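**Bench rules, second edition**

2023-02-19

The new bench rules are out, and I'm more excited about four pages of house rules than I probably should be! Els Hermans started the draft in December, when the Risirach project moved to two arms on the long table and the old one-page sheet stopped making sense. Ihor Bilyk tested every line of it at the bench and sent most of them back with notes in the margin. The result is seven rules, in plain words, and they apply to everyone who runs an arm at Cerell, visitors included.

I won't reprint the whole thing (it's in the shared folder and there's a copy by the door), but some of it deserves more than a link.

**Rule 1: The tape is for people and the taught points are for the arm.** We grid the table with blue painter's tape so that two people can say "put it one over from the corner" and mean the same spot. The arm doesn't read the tape. Every cell center used in a program has to be taught and saved by name, and a strip that wanders a bit doesn't change that point. If you re-tape, you leave the saved points alone and check that each one still lands well inside its cell. Els had a long argument with herself about whether to demand straight lines and decided against it. I think she got that right. 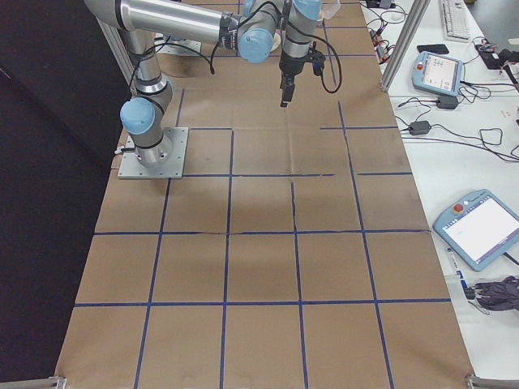

*Gripper down over the far end of the taped grid, with the pendants on the desk at right.*

**Rule 2: One person per pendant, and the pendant stays in reach.** The desk beside the table is where pendants live between runs, and that's fine. During a run, the person responsible for an arm has to be able to hit the red button without leaning over anybody or fishing through cables. Power adapters and loose leads go behind the pendants. I know, I know — mine are usually the worst.

**Rule 3: Slow first, every time something changes.** New object, new bowl, new cell, new fingers: the first pass is at reduced speed, with a hand at the stop. After that our ceiling for anything breakable is 300 millimeters per second. That's our own number for our own bench, and it doesn't replace what your risk assessment says. Desmet, who share the Risirach work with us, have agreed to use the same ceiling, so programs can travel between the two sites without somebody editing speeds at the last minute.
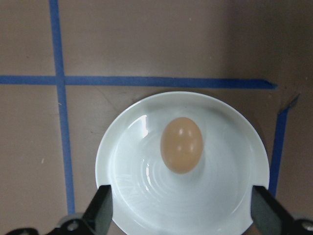

**Rule 4: Open wide, come in from above, close late.** Eggs taught us more manners than any other object we've tried. They roll, they settle against the side of a bowl, and they punish a finger that closes on the way down. The approach point has to sit clear of the rim with the fingers fully open, and the close command waits until the arm has stopped. Ihor went back through 492 egg runs in the log before he would sign off on that wording, and he wanted "stopped" in there instead of "slow." He got it.

The same rule now says where an egg may go. It starts in a bowl or a holder and it ends in a bowl or a holder, never on the bare table. A simple idea, and it has done wonders for my mood during cleanup.

**Rule 5: Two arms, one owner per cell.** Before a shared run you write down which arm owns which cells. If both arms need the same cell, one of them has to be parked outside it before the other is allowed in, and that wait goes in the program. Watching each other's elbows is no substitute. Please think about the whole arm here, cables too. A gripper can be nicely inside its own cell while the rest of the arm passes over three others.

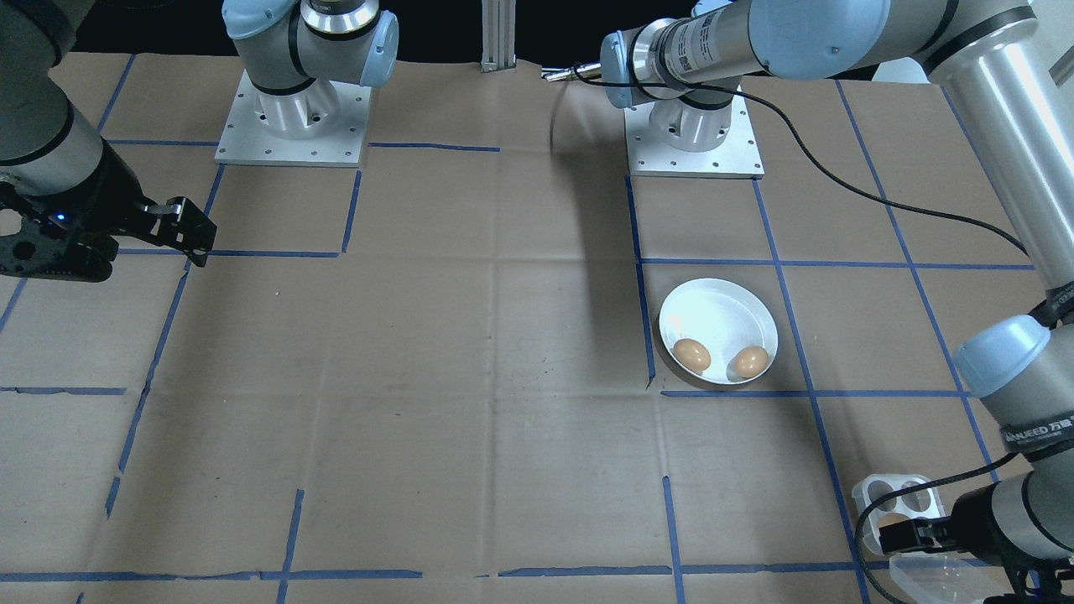
**Rule 6: Shadows count as a change.** This one came from Elosach, who do our vision checks. An arm that reaches across the table can darken a cell that was bright when the camera was set up, so the check images have to be taken with both arms where they'll be during the run. We have almost 2000 runs logged now, and the notes field is much more useful when it says where the light fell.

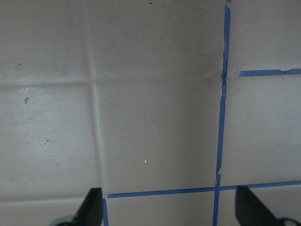

**Rule 7: Look at the cell before you load it.** The wrist camera is the best tool for this, and it takes a few seconds: fingers open, look straight down, check the square between them. You're looking for crumbs and specks, and for tape that has bunched up or torn, like the wrinkled bit where the long blue strip passes a joint on the right. Small white specks go in the notes or get wiped off. Bunched tape gets replaced before anything is set down near it, and you log the new strip under the cell's name.

If you want to see the rules in use, ask Ihor for a slot at the long table. Comments on the wording go to Els, and she does want them — the third edition already has its own folder.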